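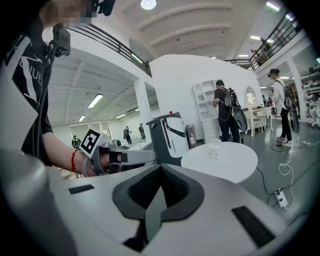

The white end of the room: round table, shelving unit, oval mirror over the vanity table

Flarkadness Home Help > Cleaning and care

How do I stop white furniture looking grubby?

Jolanta Zawadzka
9 May 2026

Hello all, first post so be gentle! I've ended up with a room where very nearly all the furniture is white, and I love it for an hour after cleaning and then I don't.

There's a round white table, which gets most of the use, a white shelving unit with open cubbies at the top and drawers underneath, and a vanity table with a chair and an oval mirror in a white frame hanging over it. Even the wall behind is white, the big curved one, so there's nowhere for a mark to hide. I did think about painting that wall once. I got as far as choosing a colour (number 806 on the card, a sort of mushroom) and then lost my nerve.

The problem is streaks and a greyish film. I wipe the table, it looks lovely, then the light comes round and it's all swirls. The drawer fronts get finger marks along the top edges, and the cubbies collect fluff right at the back where my hand only just reaches. I've been using Vedis spray, the ordinary one, quite a lot of it if I'm being truthful (my mum taught me that if you can smell it, it's working).

So, am I using the wrong stuff, or the wrong cloth, or am I just too fussy? And has anybody got a good way of doing the insides of the cubbies without taking everything out every single time? I'm also in two minds about leaving the jar on the table. It's clear plastic with a white lid and it always lives there, but I seem to clean round it and then there's a ring.

Thanks in advance, and sorry for the length!

Drivmont
Member since November, 41 posts

Microfibre. Bin the spray.

Kaczmarczyk
14 helpful answers

I wouldn't bin it, Jolanta, but I'd use a great deal less! I had white wardrobes for years, and a white bathroom before that, and what you're describing sounds very like cleaner building up on itself. You spray, you wipe, a bit stays behind, dust sticks to it, you spray again. By the end you're polishing the old polish.

What I'd do is start again once, properly. Bowl of warm water, one small drop of washing-up liquid (really small, you don't want bubbles), cloth wrung out hard. Go over the tabletop, rinse the cloth, go over it again with plain water, then dry it straight away with a second cloth. Don't let it dry by itself or you'll be back to swirls. Try a bit underneath first if you don't know what the finish is. Same for the drawer fronts, except I do those from the bottom up so the drips don't run down through the dirty bit and leave tracks.

For the cubbies I use a clean, dry decorating brush, the wide sort. You can poke it past whatever's in there and flick the fluff forward, then catch it with a damp cloth at the front edge. Empty them out every couple of months and leave it at that. Life's too short.

The jar: lift it up! I know, I know. But do wipe the bottom of it as well, as the ring is as likely to be coming off the jar as off the table. And go easy round the label if you want to keep it, they go horrible once water gets under the corner.

What cloths have you got, by the way? You didn't say, and I'd put more blame on those than on the Vedis.

Jolanta Zawadzka
Original poster

Oh this is brilliant, thank you. I did the table last night your way and I think I took off a whole winter's worth of spray. The water was grey. I'm slightly ashamed.

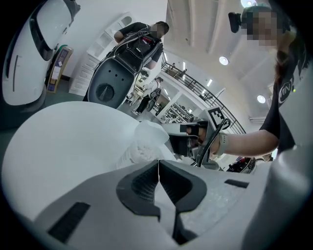 Cloths are probably where I go wrong, now you mention it. I've got a drawer of all sorts, old tea towels, a few yellow dusters, half a pillowcase, and I just take whichever comes out first. The white one in this photo is typical of me, all scrunched up where it was put down next to that big smooth curved surface, and you can see it's got a very thin layer on top that the light comes through. Would something that fine be any use for drying, or should I keep it for dusting? I do like a soft cloth on anything shiny as I'm terrified of scratches, but I've no idea if soft and thin is the same as good.

Also Drivmont, is any microfibre all right or is there a particular kind? The packets in the shop all say something different.

Kaczmarczyk

Hard to tell from a photo what it's made of, so do a little test. Put a few drops of water on a plate and lay the cloth over them. If it drinks them up, use it for drying. If it pushes them about, it's a duster. I'd fold it too, whatever it is. Scrunched up, you get ridges that press harder in some places than others, and that gives you streaks. Fold it in four and you've got 8 clean faces if you keep turning and refolding it, so you aren't rubbing the same muck back on.

And no fabric softener when you wash them! It coats the cloth and then the cloth coats the table. Half my streaks stopped the week I gave it up. Shake out anything you've used in the cubbies before it goes in the machine, or the fluff gets into everything else.

You're not too fussy, for what it's worth. I'd still go for the mushroom wall though.

Drivmont

Short pile for drying, fluffy for dust. Cheap ones are fine. Cut the labels off, they scratch.

Jolanta Zawadzka
Original poster

Never thought about the labels! Scissors are out. Will try the plate test tonight and sort through that drawer while I'm at it.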